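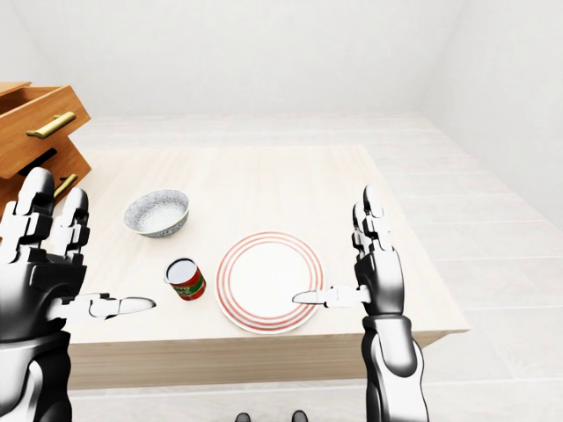 Patterned bowl, small can and red-ringed plate on a light wooden table.

Datasets > Household and Community > Brastcombe Tableware Register

Brastcombe Tableware Register: README

Summary

The Brastcombe Tableware Register is a catalogue of domestic crockery in everyday use in the districts of Brastcombe and Udville. It contains 992 records, each describing one item as reported by the household that owns it. The register is maintained by the Moen Centre for Domestic History and supports research into how plates, bowls, cups and serving dishes are acquired, kept, repaired and passed on.

This file applies to the release of Aug 29, 2023. Earlier releases used a different household code and should not be merged with the present tables.

Contents

items.csv: one row per item, with form, body, decoration, dominant colour, rim diameter in centimetres and condition.
households.csv: one row per participating household, with district, dwelling type and decade of first occupancy.
provenance.csv: free-text accounts of how each item was obtained, transcribed from the paper form.
glossary.txt: preferred terms for form and decoration, including regional variants.

Collection

Paper forms were distributed to 700 households through branch libraries and rural mail. Householders were asked to describe items used at least once in the preceding month. Items kept solely for display were excluded. Field staff led by Seija Saarinen visited those who asked for help with measurement, and transcription was supervised by Xinyi Du.

Decoration was coded by two readers working independently. Disagreements were referred to Ginevra Mazza, whose decision is recorded in the field dec_final. The original codes are retained in dec_a and dec_b.

Known limitations

Rim diameters reported by householders are often rounded to the nearest whole centimetre. Oval and square dishes carry the longest dimension only.

The term "china" was used by respondents for porcelain, bone china and glazed earthenware alike. Where the maker's mark was not legible, body is coded as "unspecified ceramic". Enamelled metal is coded separately.

Udville is under-represented. Forms from the Ukent road settlements arrived after the closing date and are held over for the next release.

Privacy

Names and street addresses have been removed. Provenance accounts mentioning living relatives were edited to give the relationship only. No district with fewer than 10 participating households is reported separately.

Terms of use

The register may be used for teaching and non-commercial research with acknowledgement of the Centre. Requests for other uses should be made in writing to the data steward, Burgi Hollenstein.

Changes in this release

Glossary entries for pudding basins and mixing bowls separated.
Nine duplicate records withdrawn.
Condition codes harmonised with the repair schedule.

Comments

Yichen Yuan
Is "side plate" meant to include bread and butter plates? The glossary has both, but I can only find the first in items.csv.

Burgi Hollenstein
They are combined under "side plate" in this release. The glossary will be corrected in September.

tea_towel_archive
My grandmother's gravy boat is in here under "jug, other". Please consider giving gravy boats their own term.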